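Prisuda — Accessoires électriques pour véhicules et bateaux

Boîte à fusibles Delum, 6 emplacements, pour fusibles à lame

Référence boutique : Delum 6 en ligne
Disponibilité : en stock
Vendu avec : un jeu de six fusibles de couleurs différentes

La Delum est une petite boîte à fusibles en plastique noir, de forme allongée, avec six emplacements placés sur une seule rangée. Elle convient aux personnes qui ajoutent des circuits dans un fourgon, une remorque ou un petit bateau, et qui veulent garder tous leurs fusibles au même endroit. Les cosses de raccordement sortent sur les longs côtés du boîtier, donc les câbles partent bien à plat et le dessus reste libre pour la main.

Les fusibles se posent par le dessus. Entre deux emplacements il y a une nervure épaisse qui les sépare, et un trou de vis se trouve au milieu de la face, entre le troisième et le quatrième emplacement. Chez nous, nous montons toujours le rouge à une extrémité et le violet à l'autre, mais l'ordre dépend seulement de votre installation.

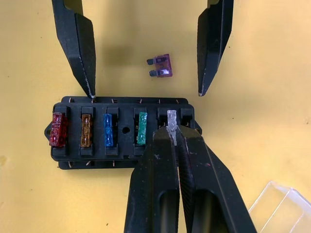
Caractéristiques

Type de fusible : à lame
Nombre d'emplacements : 6, en ligne
Matière du boîtier : plastique noir
Fixation : par vis (vis non fournies)
Couleurs du jeu livré : rouge, ambre, bleu, vert, transparent, violet
Raccordement : cosses plates à sertir, non fournies
Garantie : 2 ans
Frais de port : offerts à partir de 300 euros d'achat

Le corps des fusibles est translucide. La couleur indique le calibre, et celui-ci est aussi repris sur la fiche papier dans le sachet. Si vous remplacez un fusible, prenez toujours le même calibre que l'ancien. Un fusible plus fort ne protège plus le câble.

Contenu du colis

Un boîtier, six fusibles non montés, une fiche de raccordement en français et en espagnol. Le couvercle se commande séparément, de même que la pince d'extraction Prestudell, que nous conseillons pour les doigts un peu larges.

Avant le montage, sortez les fusibles du sachet et posez-les à plat sur une table claire, à côté du boîtier. On voit tout de suite s'il en manque un. Regardez aussi les deux lames métalliques de chaque fusible — elles doivent être droites et parallèles.
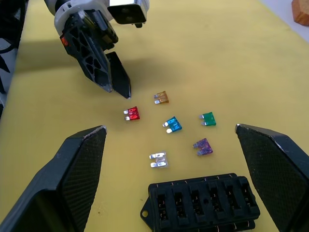 Conseils de montage
Texte : Wiesława Adamczyk, service technique Prisuda

Coupez d'abord l'alimentation à la batterie. Je le répète dans toutes mes fiches et je continuerai de le faire.

Fixez le boîtier sur un support rigide et sec, dans une position où vous pouvez lire les fusibles sans vous coucher par terre. Ne serrez pas la vis trop fort. Le plastique supporte bien la pression, mais si le support n'est pas plan, la base travaille et les emplacements du centre deviennent plus durs.

Raccordez ensuite les câbles, un par un, avec des cosses serties à la bonne taille. Une cosse qui glisse toute seule sur la borne est une cosse trop ouverte : refaites-la. Notez sur papier quel circuit correspond à quel emplacement, et gardez ce papier dans le véhicule.

Les fusibles viennent en dernier. Présentez les deux lames bien droites devant l'ouverture et poussez avec le pouce jusqu'à la butée. Il ne faut pas balancer le fusible de gauche à droite pour le faire entrer. Quand la rangée est complète, regardez-la dans le sens de la longueur. Un fusible mal enfoncé dépasse des autres et se remarque facilement sous cet angle.

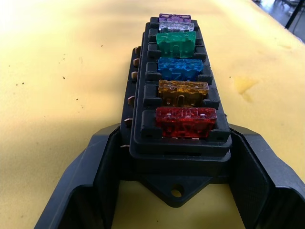

Pour le retirer, tirez dans l'axe, avec la pince si possible. Les emplacements que vous n'utilisez pas peuvent rester vides, mais dans un bateau je préfère y mettre un bouchon ou choisir le couvercle, à cause de l'humidité.

Avis de clients

Wekesa Kariuki — « Montée dans un fourgon aménagé pour la pompe à eau, les lampes et le frigo. Le boîtier est simple et il prend peu de place. J'aurais aimé des étiquettes dans le colis. »

Constanza Yáñez — « Les fusibles entrent fermement, il faut appuyer. La fiche est claire. Livraison reçue en décembre sans retard. »

Produits associés

Couvercle pour boîte Delum 6
Pince d'extraction Prestudell
Assortiment de cosses plates Hawthorne
Fusibles à lame au détail, par couleur

Pour une commande en quantité ou une question sur le raccordement, écrivez à Jeptoo Mrema par le formulaire de contact, en indiquant la référence et le nombre de circuits prévus.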